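# 我教了一个星期机器人，它学会了我的坏习惯

我妈教我包饺子的时候从来不讲道理，她把我的手一把抓过去，捏着我的手指头在皮子边上走一圈，说，就这样。我问就哪样，她说，就刚才那样啊！

这件事我有二十多年没想起来过，直到我站在Ferkavcombe一间车间里，双手攥着一条机械臂的手腕，拖着它往前走，旁边的工程师对我说：“对，就这样。”

我差点问他就哪样。

去之前我以为教机器人干活是件敲键盘的事。我脑子里的画面大概是几个人对着黑屏幕写一大堆坐标，按下回车，机器开动。这种活当然还有，很多焊接线和搬箱子的线到今天都是这么干的，坐标一写，几年不改。可Kekholm这个团队要做的东西比较麻烦，他们想让机械臂去收拾那些摆得歪歪扭扭的小零件，每次位置都不一样，写坐标写到退休也写不完。于是他们换了个笨办法：找人来做给它看，做很多很多遍。

我就是被找来的人之一。编辑部的原话是“你手不巧，正合适”。我谢谢他们。

## 第一课：牵着手走

工程师给我安排的第一课叫“拖动示教”，名字听着像驾校科目。做法是把机械臂切到一种很轻的模式，电机只负责托住它自己的重量，剩下的全听你的。你推它就走，你松手它就停在半空，像一个脾气特别好的舞伴。

我第一下推过了头。我以为那么大个铁家伙得使点劲，结果它轻飘飘地滑出去，我整个人跟着往前栽了半步。工程师显然见多了，眼皮都没抬，说所有人第一下都这样，力气大的人更惨。

要教的动作听起来简单到有点侮辱人：桌上有个托盘，托盘里躺着几个小圆柱，跟五号电池差不多大；旁边有个小筐。把小圆柱从托盘里夹起来，放到筐里。完了。我女儿三岁的时候就能干，还能一边干一边唱歌。

可是你牵着机械臂的手腕去干，事情就全变了。你的手在它的手腕上，你的眼睛在它的侧面，夹爪的两根手指在你看不太清楚的地方。你得歪着头，弓着腰，一只手扶着，另一只手去按夹爪的开合按钮，同时还要当心自己的胳膊别把桌上的东西扫掉（我扫掉过，滚到柜子底下，拿尺子捅出来的）。

更要命的是角度。人拿东西的时候手腕会自己找角度，这事你完全不用想。换成机械臂，六七个关节连成一串，你想让手腕往左偏一点，肘那里就要拐一下，肩那里又要让一下，有时候某个关节转到了头，整条胳膊忽然就僵住，怎么推都不动。我跟它较了会儿劲，工程师走过来，轻轻把肘往外一拨，它又活了。

“你老推手，”他说，“你得想着它的胳膊肘。”

这句话我记在本子上了，旁边画了个饺子。

拖动示教的好处是直接，你手上能感觉到东西。夹爪碰到托盘边沿，有一点点顶手的感觉传过来，你马上就知道该往上抬了。坏处也很直接：累，慢，而且你人在那儿。机器旁边装着相机，学的时候要靠相机看，结果每一段画面里都有我半个身子和一只大手。等机器自己干的时候，我可不在那儿。它要是学会了“先等一只手出现再动”，那大家都得疯。

所以第二天就换了教法。

## 第二课：隔着一米远的手

第二种教法是遥操作。Kekholm用的一套操作手柄叫Chauhan，车间里的人说起它来像说一个同事：“Chauhan今天有点涩”“你先把Chauhan归个零”。我头一个上午还真以为是在说某位没到场的师傅，心想这人怎么老要归零。

Chauhan长得像机械臂的小号，两只，夹在操作台的边沿上，左手一只右手一只。你捏着小的，大的就跟着动。小的弯肘，大的弯肘；你把手指一捏，那头的夹爪就合上。原理一句话就能说完，手感一个星期都说不完。

先说延迟。工程师坚称延迟小到人感觉不出来，我也确实说不出哪里慢了，但就是觉得大的那条比我懒一点。我往前送，它想一想，跟上来。我停，它又多走一丝丝。开始我拼命去补偿，结果越补越晃，两条胳膊在桌子上方抖得像两个没吃早饭的人。后来一位老操作员（她在这儿干了一年多，手稳得可怕）教我一个窍门：别盯自己的手，盯夹爪，然后呼气的时候往下放。

呼气！练了半辈子瑜伽没练明白的东西，在这儿用上了。

再说手感，或者说，没有手感。拖动示教的时候碰到东西是会顶手的，Chauhan这一版没有力反馈，夹爪那边撞上桌面了，你手里还是轻轻松松的。全靠眼睛。夹爪的指尖下去了没有，下去了多深，夹的是圆柱的中间还是屁股，都得看。看影子最管用，指尖和它的影子快要碰上的时候，就快要碰桌子了。老操作员说她现在出去吃饭，看人家夹菜都先看筷子的影子。

我第一次独立完成一整套动作，从起始位置到最后一个小圆柱进筐，用了103秒。老操作员同样的活儿，我没好意思看表，反正我还在看她怎么起手，她已经归位了。

那103秒我一口气没喘匀，下来后背全是汗。工程师回放给我看，我看到一条机械臂在屏幕上鬼鬼祟祟地靠近一个小圆柱，停住，后退，换个角度，再靠近，又停住。活像我在超市里挑牛油果。

“这段能用吗？”我问。

“能用是能用，”他说，“就是它以后也会这么犹豫。”

## 它什么都学

这一点我花了两天才真正明白，也是整个星期里最让我上头的一件事：机器不知道哪些动作是“活儿”，哪些动作是“你”。

我有个毛病，夹东西之前会在上空停一下，像跳水运动员站在台子边上。这一停没有任何用处，纯属给自己壮胆。可是在数据里，这一停跟后面那一夹一样重要，都是某个时刻两条胳膊所有关节的角度，加上那一刻相机看到的画面。学的一方老老实实照单全收。画面是这样的，人停住了，那我也停住。

问题来了：停住以后，画面还是那样。画面还是那样，那就继续停住。

工程师给我放了一段早期的录像，一条机械臂悬在一个小圆柱上方，一动不动，足足悬到他们关机。“它在等自己下决心。”他说。全车间的人都叫这个毛病“发呆”。我看得又好笑又心虚，我妈要是看见了肯定会说这孩子随谁。

所以操作员有一条纪律：要慢可以慢，别停。手可以一点一点地挪，就是不要完全静止。还有一条是别秀。有位前操作员是打游戏出身，手速飞快，能把小圆柱夹起来在半空换个方向，再顺势滑进筐里，漂亮极了。他那批数据最后大半没用上，别人的动作都是老老实实竖着下去的，混在一起学，机器不知道该听谁的，取了个中间值，于是小圆柱被很优雅地放在了筐沿上，然后掉下去。

我问那能不能只用他的，让机器学得漂亮一点。工程师说试过，结果在他出手的那几个位置上漂亮得很，托盘稍微挪一挪就傻眼。漂亮的动作容错小，稍微偏一点就回不来了。笨一点的走法反倒能从各种歪歪扭扭的情况里救回来。

这就说到第三条纪律，也是我最喜欢的一条：要故意犯一点错，再改过来。

我以为示范就该示范对的。他们早先也这么想，攒了一大批干干净净的示范，每一段都又准又顺，机器学完上手，头几秒像模像样，然后夹爪偏了一点点，就那么一点点，它进到了一个从来没见过的画面里。所有示范里的夹爪都是准的，没有一段教过它偏了怎么办。于是它越偏越远，一路认真地去夹空气。

后来就让操作员时不时地夹偏一下，再退回来，重新对准。每次的偏法还要不一样。我在这方面展现出了惊人的天赋！工程师翻我的记录，说我的“纠错样本非常丰富”。我决定把这句话写进简历。

## 挪托盘的艺术

一段示范录完，操作员要做的下一件事叫“复位”：把小圆柱倒出来，重新摆回托盘，再把托盘、小筐稍微挪个地方，然后录下一段。

没有人会为这个步骤拍宣传片，可它占掉了一天里最多的时间。我的体会是，录十分钟，摆半小时。而且摆东西这件事，人是有惯性的。你以为你在随便放，放了一上午，回头一看，全挤在桌子靠自己的那一小片，托盘全是正的，小圆柱的头全朝着右边。人的“随便”一点也不随便。

他们给我看了一张把所有托盘位置叠在一起的图，我的点子密密麻麻地堆在一个角上，像停车场里靠近电梯的那几个车位。老操作员的就散得很开，她的诀窍是每次摆之前先掷一下骰子，桌角那颗骰子就是干这个的，棱都磨圆了。我之前还以为是谁打牌落下的。

到周三下班的时候，我已经把自己当成半个专业人士了，开始对灯光有意见。下午西边的窗户会进来一道斜光，桌面一块亮一块暗，相机那边自动调来调去。我说要不拉个窗帘？工程师说别拉，就要这个，以后真用的地方光可不会听你的。过了一会儿又说，但是也别全是下午录的，上午也要，阴天也要，晚上开灯也要。

所以这里的排班表长得像天气预报。

他们攒这个任务攒到我来的那天，一共有1506段示范，来自168次排班。我这一个星期贡献了多少呢，筛完之后留下来13段。是的，一个星期。录的当然远不止这些，多数是被刷掉的：有忘了归零的，有袖子进了镜头的，有中途打了个喷嚏的（打喷嚏时两条机械臂一起点了下头，十分有礼貌）。

13段也是段。我拿手机对着那个列表拍了张照，发给我妈。她回：这是工资吗。

## 两条胳膊，一个脑子

得专门说说双臂。一条胳膊的时候，你只需要跟自己的犹豫作斗争。两条胳膊，你就要跟自己的另一半作斗争了。

平时我们做事两只手分工极其自然，拧瓶盖，一手扶一手转，你从来不会去想扶的那只在干吗。可一旦坐到Chauhan前面，我发现我的左手根本没有主见。右手往下放，左手就跟着往下沉。右手一捏，左手也一捏。最夸张的一次，右边夹得好好的，左边那条胳膊忽然从桌子那头探过来，凑在旁边看。

老操作员说新手都这样，叫“左手看热闹”。她的建议是给左手找个正经事做，哪怕是扶着托盘边，有事做的手就不会乱跑。没事做的时候呢，就把它停到一边去，停远一点，而且每次都停同一个地方。

每次都停同一个地方！这句话她讲了大概有一百遍。机器学的时候两条胳膊是一起看的，闲着的那条停在哪里也算信息。你今天把它停左边，明天停上面，机器就会认真地琢磨这里面有什么深意，毕竟它见过的每个数都可能有深意。它甚至可能得出结论：左边这条停得高一点的时候，该夹远处那个了。这种歪理它真的学得出来，而且学得还挺扎实。

我忽然想到我外公教徒弟。他是修钟表的，干活前要把放大镜往额头上推一下，再拉下来。他三个徒弟，全都有这个动作，其中一个压根不用放大镜，也往额头上推一下空气。

周四中午吃饭，我把这个故事讲给车间的人听，大家笑完了开始认真讨论“推空气”算不算过拟合，讨论到饭凉。跟工程师吃饭就是这样的。

## 看不见的练习桌

周四下午外面停电检修，真的机械臂全歇了。我以为可以早点走，结果被领到里间，那儿有一台接着备用电源的电脑，和另一对Chauhan。

“今天在Losumgate里录。”

Losumgate是他们自己搭的仿真环境，我一开始挺不屑的，觉得这不就是打游戏嘛。坐下来一看，还真像回事：木地板，浅色的桌子，桌上两条白色的机械臂，关节那儿一圈一圈的绿色。小托盘是木头的，里头排着几个小圆柱，后面挨着绿色的小筐，再往后还有一块灰色的方板，上面也躺着一个。连墙上的插座都做出来了（我问这个插座能干吗，没有人理我）。影子又硬又长，在桌面上横着。我立刻进入状态，开始看影子。

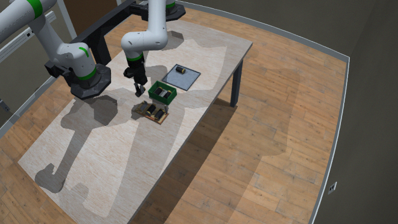
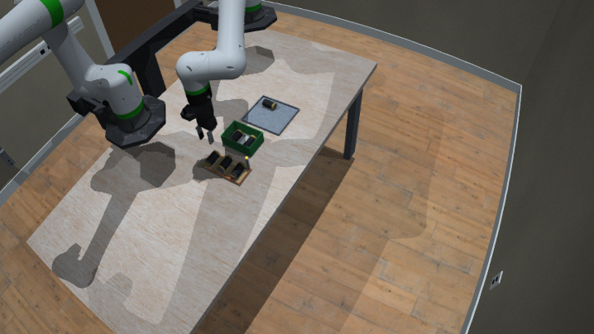
在仿真里练手有一种奇怪的自由。没有东西会坏！按一个键，桌上所有东西回到原位，再按一个键，托盘换个角度，灯换个方向。我前面抱怨过的复位，那个录十分钟摆半小时的复位，在这里就是一下键盘。头半个小时我快乐得像放了暑假。

然后我就开始想念真的桌子了。

仿真里的小圆柱，怎么说呢，有点太懂事。夹住了就是夹住了，放下去它就躺好。真的那些不是这样，真的会打滑，会在指尖上转半圈，放下去以后还要滚一滚，撞到同伴身上，发出一声很小的响动。也有反过来的时候，仿真里两样东西贴得太紧，一算不过来，小圆柱“嗖”的一下弹飞了，飞得无影无踪，我在椅子上吓得往后一仰。工程师头也不回地说，接触参数，老毛病，回头调。

他们现在的用法是两边混着来。仿真里的示范多，便宜，光线和位置怎么变都行，先拿来打底子；真的示范少，贵，但里面有那些打滑和滚动，最后拿来收口。比例怎么定，每个人有每个人的说法，而且都说得斩钉截铁。我问了四个人，得到五个答案，有一位讲到一半把自己说服了，改口了。

还有个事挺有意思。我在仿真里录的那几段，被刷掉的比例比真机上低得多，我得意了好一会儿，后来才明白过来，没有袖子，没有喷嚏，能犯的错本来就少一大截。但发呆的毛病一点没少，照样在每个小圆柱上方停那么一下。环境换了，人没换。

## 轮到它了

周六车间本来不上班，工程师给我发消息说模型训完了，想看就来。我当然想看。

真机上的桌子还是那张桌子，托盘摆好，小圆柱摆好，操作台前面的椅子是空的，两只Chauhan垂着手。我站在黄线外头，手里端着杯咖啡，紧张得跟家长会似的。

它动了。

怎么形容呢，那个起手是老操作员的。往前送的时候又匀又稳，一点不急，我一眼就认出来了，跟认字迹一样。手腕慢慢转过去，对准托盘里的第一个，往下，夹住，抬起来，放进筐里。干净利落。我在黄线外面小声鼓掌，咖啡洒了一点在鞋上。

第二个也顺。第三个的时候，它夹偏了一点，指尖蹭到小圆柱的一头，小圆柱歪了过去。我心想完了，要去夹空气了。它停都没停，退回来，抬高，换了个角度，又下去，这回夹住了。

“这个像你。”工程师说。

他是随口说的，13段在1506段里占多大一点地方啊，谁也没法讲那个退回来换角度的动作里有没有我。老操作员也录过好多纠错的段子，那位打游戏出身的没准也留下过几段。可是我当时高兴得要命，根本不想跟他讲统计。

然后是最后一个。夹爪移到它上方，对准了，停住。

停住。

还停着。

我们俩站那儿看着它，谁也没说话。我数到七，数到八，心里已经在喊了：下去啊！你倒是下去啊！工程师慢慢把脸转过来看我，我慢慢把脸转开看墙。

后来它还是下去了，大概是相机画面里有点什么细小的晃动把它推过了那道坎，夹起来，放进筐，两条胳膊归位。左边那条从头到尾停在老地方，一次热闹也没看。

那天上午他们又跑了很多轮，把托盘挪来挪去，换灯，还有人故意在中途伸手进去拨一下小圆柱（用的是一根长木尺，黄线里面不让进人）。有成的，有不成的。靠窗那个角成得少，老操作员看了两轮就说，那边录少了，星期一补。说着把骰子从桌角拿起来，揣进兜里。

有一轮筐摆得太靠边，机械臂伸到那里胳膊肘快打直了，动作变得很别扭，像一个人踮着脚去够柜子顶上的饼干。它够着了，放下去，小圆柱在筐沿上磕了一下，滚进去了。车间里响起一片很克制的欢呼。我问这算成功吗，两个人同时回答，一个说算，一个说不算，接着他们就争起来了。按他们的规矩，碰到筐沿要另记一栏，可是“磕一下”跟“碰到”到底是不是一回事，规矩里没写。

我趁他们吵架，偷偷坐回操作台前面，问能不能再录一段。工程师挥挥手说录吧录吧，先归零。

我归了零，握住Chauhan，左手停到老地方。托盘里的小圆柱是别人刚摆的，头朝着各个方向，有一个几乎竖着靠在边上，我以前看见这种会直接伸手给它扶正。这回没扶。我呼了口气，往下走，到了它上方那个我最熟悉的高度，手指头痒得厉害，特别想停一停。

我没停。夹歪了，退回来，又夹了一次。

从Ferkavcombe回来的火车上我给我妈打电话，问她当年教我包饺子，边上那个褶为什么非要从右往左捏。她想了半天，说你姥姥就是这么捏的。我说那姥姥为什么呢，她说姥姥左手大拇指年轻时候让门夹过，使不上劲。

我左手好好的，捏了二十多年。

这个周末我打算从左往右捏一次试试，馅已经买好了，韭菜的。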